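3.2 Garments and starting states

The folding part of the study used everyday knitted tops of the kind found in most household laundry. We chose plain, single-coloured garments so that the outline of the cloth could be judged against the table without a printed pattern getting in the way. Each garment was placed on the same white table and handled there until it was either folded or given up on. 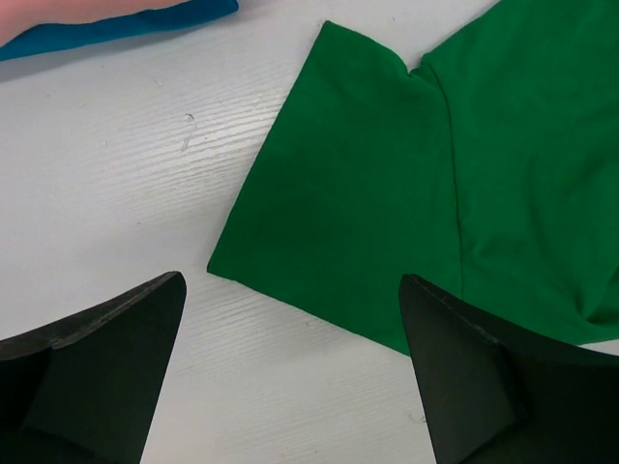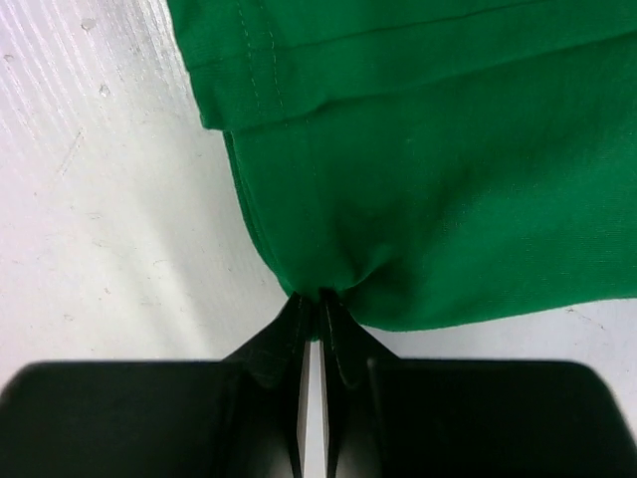
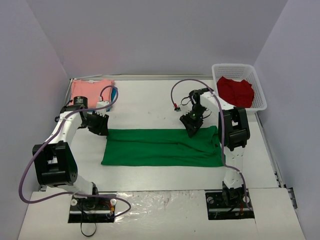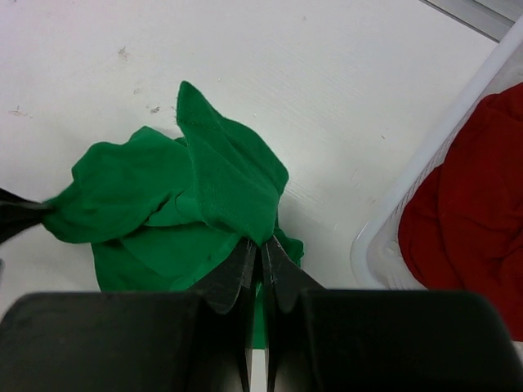

Figure 2. Green cloth on the white work table in different states, from spread flat to crumpled.

We sorted starting states into 4 groups: flat, partly turned over, folded in strips, and crumpled. The groups follow the Runda scheme for household textiles, with one change. Runda treats a shirt with one sleeve tucked under the body as flat, and we moved it to the partly turned over group. A hidden sleeve adds a step before any folding can start, and in our early trials it caused more wrong folds than a badly creased body did.

The label was given by two raters who worked apart from each other and saw only the garment at the start of the trial. Where they disagreed, the trial was looked at again and a single label agreed. Most disagreements were between partly turned over and crumpled. A shirt dropped from a low height often comes to rest with the body nearly open and the hem doubled back on itself, and the scheme gives little help with such cases. We kept the rule that a garment counts as crumpled when neither shoulder seam can be followed from the neck to the sleeve.

In all, 849 trials were kept. Trials were left out if the garment slid off the table before the first fold or if the starting state had not been recorded.

3.3 What counts as a finished fold

A fold was counted as finished when the garment lay in a rectangle with both sleeves inside it and no part of the hem showing beyond the edge. We did not ask for the sides to be exactly parallel. The Skadex folding score, which measures how square the final shape is, was also worked out for each trial, but we use it only for comparison in Section 5. It tends to reward small garments, as an uneven edge of the same length takes up less of the score on a thick, tight bundle than on a wide, thin one.

Smoothing was recorded separately from folding. McIver treats any flattening of the cloth as part of the fold that follows it. This works for towels, but with shirts a good deal of the time goes on pulling out the sleeves and straightening the side seams before the first fold is made. Putting the two together would have hidden the main difference between the flat and crumpled groups.

The Ondness garment list was used for fabric weight and stretch. Two of our tops were not on the list and were given the values of the nearest listed garment.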